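Pantry and produce tips from my kitchen

I used to be the person with three open bags of cumin and a drawer full of onions that had sprouted. My neighbor Nabila Saragih got me out of it one wet June, and these are the habits that stuck. 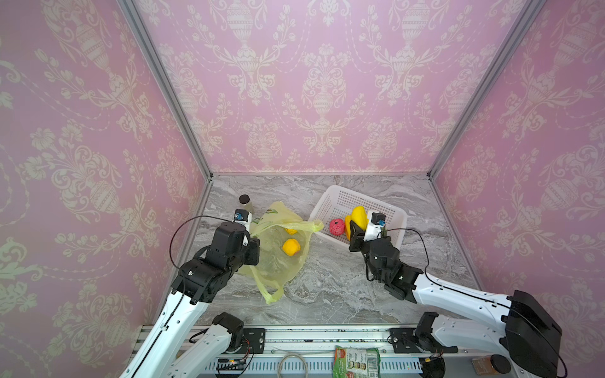

Spices go stale faster than most of us want to admit. I buy mine in 80 gram bags from the bulk counter at Kuzmenko and put the date on the lid with a grease pencil -- tape leaves gunk. A small glass jar with a black screw-on lid like this one is my favorite for dried herbs, and you can see at a glance when the color's getting dull. Keep them away from the stove! Mine lived over the burner for years and tasted like sawdust.

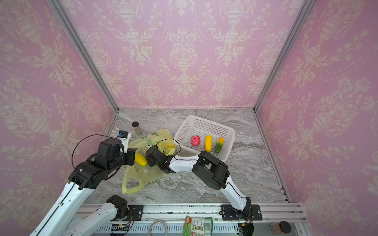 Page last changed: June, 2 comments

Now, baskets. Squash wants air, so I like anything with open sides and no lid. Onions get their own basket, far from the potatoes, and I go through both when I get home from the store. One soft potato can ruin the whole lot (and the smell, oh my).

Plastic bags are fine for the trip home and bad for nearly everything after that. Mushrooms go slimy in them. I move mine to a paper sack, folded over once, on the middle shelf of the fridge.

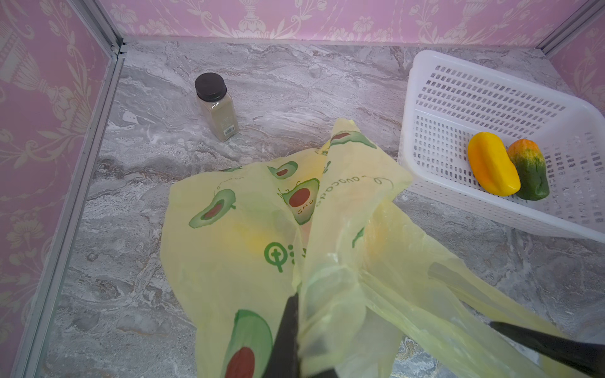 A thin shopping bag with an avocado print.

Speaking of avocados -- leave the hard ones on the counter next to a banana and check them every morning. Once they give a little, into the fridge they go. Kwadwo Sulemana wrote in to say he mashes his with lime and freezes it flat, and I've copied him ever since.

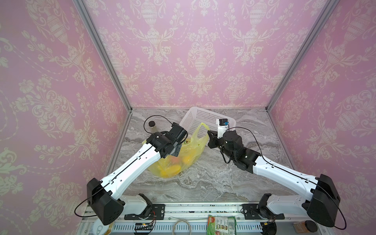
Gray marble pattern below, pink damask on the walls.

For wiping down counters I use warm water and one drop of dish soap, then a dry towel right after. Skip the vinegar if yours is real marble, it'll etch. Patterned wallpaper gets a barely damp sponge, and try it in a corner first.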